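Flat, Closed and Off the Floor
What happens to a delivery carton after the contents come out, and how to keep it from taking over the living room

The average household parcel gets a good deal of engineering attention before it reaches the door. Board grade, flute height, glue line and print position are all specified by somebody. After the tape is cut, the attention stops. The carton is set down on the nearest clear stretch of floor, the contents are lifted out, and the box remains, usually with its flaps up and some paper in it, until it becomes part of the room.

Nermina Stojanović has spent most of her working life on the first half of that sequence. She was a packaging technologist at Forero, a contract packer, for long enough to have opinions about tape, and she now runs a one-room practice that plans storage for small apartments. Her subject is the unpacking area: where it goes, what surface it needs, and how long a box should be allowed to stay in it.

"People plan an entry and they plan a kitchen," she says. "The parcel gets opened wherever the person happened to stop walking."

For most of her clients that place is the living room floor. There are sound practical reasons. A carton at floor level can be opened without lifting it to table height, and a carpet holds the base still while the tape is cut. A heavy box on a polished table will slide when pulled toward the body, and its underside may carry grit from a truck bed or a doorstep. On the floor, the load is already at its lowest point.

The drawback is the carpet itself. Corrugated board sheds fiber when it is torn, and the fiber settles into the pile. Packing tape picks up strands and then loses its grip on everything else. A knife pushed through the bottom of a carton will go on into whatever lies underneath. Stojanović's remedy is a sacrificial layer: a small rug, a folded blanket or a cotton mat laid over the main carpet, large enough to extend past the box on every side.

The mat does a second job. It marks the limit of the work. Paper, labels and inner bags stay on it, and the whole layer can be picked up by its corners and shaken outdoors. She prefers a low, dense weave. Long pile hides staples, and anything with a rubber backing should be checked against the carpet maker's instructions before it is left in place overnight.

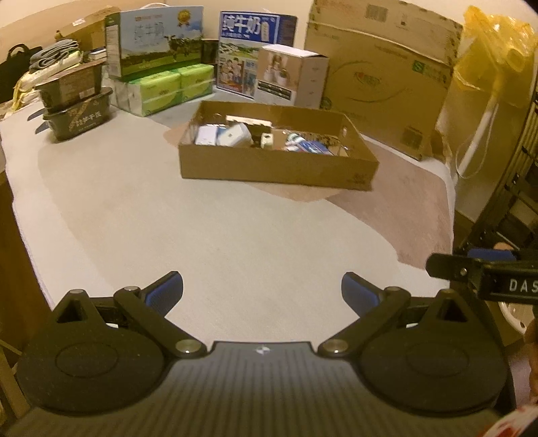 Box height matters more than most people expect. In a tall carton the contents are stacked, and the lower items come out blind. A shallow one shows everything at once, and the hand never has to go in past the wrist. This is the reason shallow cartons tend to survive. They are kept as trays, first for the things that came in them and later for cables, mail, batteries and the remote control that works the old set.

There is nothing wrong with this, within limits. Single-wall board makes an acceptable tray under light, static loads. It does poorly when it is lifted by one wall, when it is stored in a damp closet, and when the bottom is held together only by tape. Stojanović's rule for a kept box is that it must have a dry shelf, a light load and a label. A box that fails any one of the three goes out.

She tested the rule in her own apartment over a year, logging every carton that came through the door. The total was 60. Most were broken down the same evening. The ones that were kept went into a hall closet, and by December the closet no longer closed. She emptied it, measured the contents and found that more than half the volume was air inside boxes that held a single item.

The commercial answer to this is the nesting bin, and there are several systems on the market. Storkby makes one in pressed fiber, with bases that taper so that empty units stack inside each other. Sjöberg sells a rigid tray with a square wall, which wastes less shelf width and cannot be nested at all. The choice depends on how often the bins will stand empty. A household that uses all its trays all year gains nothing from taper and loses space at every corner.

For cartons that are leaving, the procedure is short. Remove the contents and the loose fill. Peel the shipping label or black it out. Slit the tape along the bottom seam with the blade set shallow, then open the glued corner by pushing outward with the palm. Tearing the corner saves a few seconds and produces most of the fiber that ends up in the carpet. Die-cut trays, which have folded walls and no tape, are opened by lifting the locking tabs at the ends. They go flat in one movement if the tabs are released in pairs — forced one at a time, they tend to rip at the crease.

Flattened board should stand on edge. A pile lying flat will creep across a floor, and the piece wanted for reuse is always underneath. Between a cabinet and a wall, a gap the width of a hand will hold a couple of weeks' worth for most households. Cludik, a maker of utility racks, offers a wall-mounted version with a spring bar, though two hooks and a length of webbing will hold the same stack.

Loose fill is a separate stream. Kraft paper can be flattened and reused for glassware. Air pillows should be punctured before disposal, and molded pulp goes with the board in many places, subject to local rules. Foam is the difficult one. Stojanović keeps a single bag of it and throws out the surplus when the bag is full.

As for the time limit, she allows a box on the floor until the end of the day it was opened. The exception is equipment that may have to go back, where the original carton is worth keeping for the return period. In that case the inserts go back into it in their original order, the flaps are folded in without tape, and the last date for return is written on the side in marker. The box then moves to a shelf. The mat is shaken out, folded and stored with the knife and the marker, on the same hook if there is one, near the door where the next parcel will arrive.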